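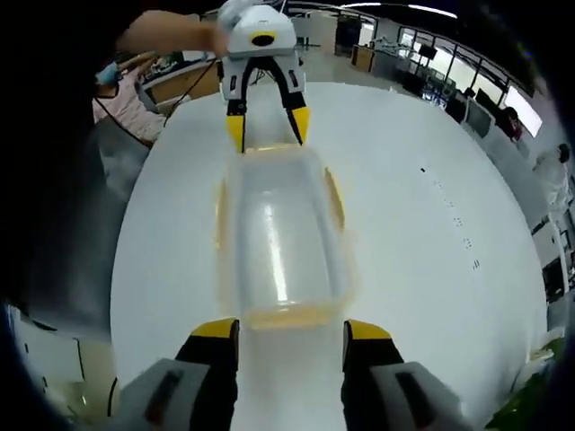

Domnica Ciobanu
Technical Editor, Gristidus Packaging Notes

Stress whitening and edge cracking in clear food boxes

Several readers wrote in after the November issue to ask why clear plastic boxes from the same production lot can behave so differently after a few months of kitchen use. One box stays clear and tight. Another goes hazy at the corners, and a third splits along the rim when the lid is pulled off. The answer usually lies in residual stress, and most of it is put there in the first seconds of the part's life.

A molded box cools from the outside in. The surface freezes against the steel while the core is still soft and shrinking. When the core finally sets, it pulls on the skin and the part carries that load from then on. Corners are worst, as the inside of a corner has less steel to carry heat away than the outside. A part that measures correctly on the day it is molded may still hold enough stress to crack later with no impact at all.

Three clear resins cover most of what our readers buy. General-purpose polystyrene is stiff, cheap and very clear, and it cracks easily in contact with fats. Clarified polypropylene is tougher and handles hot water, with a slight haze in thick sections. Copolyesters sit between the two on cost and do well in drop tests, but they soften in many dishwashers. None of them should be picked on clarity alone.

Oils deserve a separate word. Environmental stress cracking needs both a stress and an agent, and in a kitchen the agent is often citrus peel oil, butter or a dish detergent used at too high a strength. The liquid works into tiny surface flaws and lets the polymer chains slip past one another. Cracks formed this way have a clean, glassy face and tend to start at the gate or at the rim. Cracks from a drop are rougher and branch.

Ehsan Tehrani ran a small comparison for us on boxes from Gindon, all of one design and one resin. He molded 289 parts at the normal tool temperature and held back 100 of them for annealing. The annealed parts were kept at a steady temperature below the softening point, then cooled slowly in the closed oven. All parts were then filled with a measured amount of orange oil in water and left with the lids on.

The annealed boxes lasted longer, as expected. More useful was where the others failed. Nearly every crack in the untreated group began within 2 mm of the rim, on the side opposite the gate, where the two flow fronts meet and form a weld line. Ehsan moved the gate to the center of the base and the weld line went away. The cracks that remained were slower to appear and were spread evenly around the part. Moving a gate costs money once. Annealing costs money on every part, and we would look at the gate first.

Polarized light is still the quickest check. Place the box between two crossed polarizing sheets over a white light source and look for closely packed color bands. Wide, pale bands are normal. Tight bands near a corner or the gate mean high stress. The method works well on polystyrene and copolyester. On polypropylene it is much harder to read, as the crystal structure scatters light, and a solvent dip test on sample parts will tell you more.

Two points on cleaning, both sent in by Bogdan Enache. Rinse off detergent completely before stacking – dried residue at the rim is a common starting point for cracks. Do not force lids onto boxes that are still hot from the wash, since the rim is held in tension as it cools.

Correction to the last issue: the table of shrinkage values supplied by Grotness listed the flow and cross-flow columns in reverse order. Ecaterina Vlad caught the error. The corrected table is available from the office under part number 1154.

Next issue: Elikem Sulemana on venting deep-draw tools, with notes on burn marks at the end of fill. Questions for Elikem should reach the editor before the page proofs go out.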